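Still putting away my own tools

Every March my brother-in-law tells me that by next March a machine will be doing my chores. He has been saying this since we shared a garage in Clonach, and I still sweep.

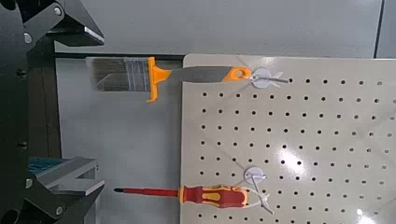
My own test for whether the robots have arrived is tidying up. Welding a car door is fine, good for them, but a car door goes in the same place every time and my stuff doesn't. Hanging a tool on a pegboard sounds like a job for a bored child. Then you think about a paintbrush on a peg, held up by one little hole at the end of the handle, and the idea of lining that up with steel fingers makes me want to lie down.

I give it 15 years. I gave it 20 last time, so that's progress.

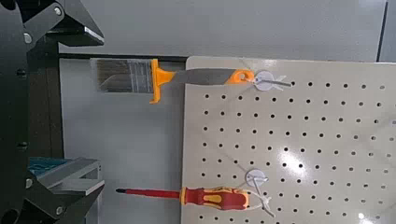

Brush on top, screwdriver below.

The price is the other thing. I paid $795 for a vacuum that is scared of my rug, and I don't want to know what arms cost. Arms that can also find the rug are extra, I'm sure.
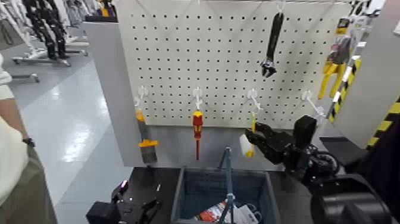
Beverley Te Moana thinks I have it backward, and that shops will get useful help long before any kitchen does, since a shop will at least agree to keep its hooks where they were yesterday. I can't argue. My hooks move - mostly onto the floor. 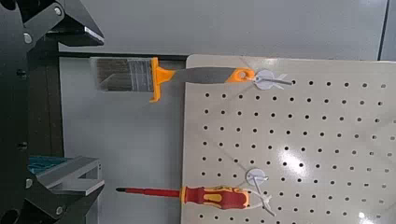
So a shop first, then, and my garage a distant second. I'd settle for slow. It could take all night over two tools and I wouldn't complain, as long as I was asleep.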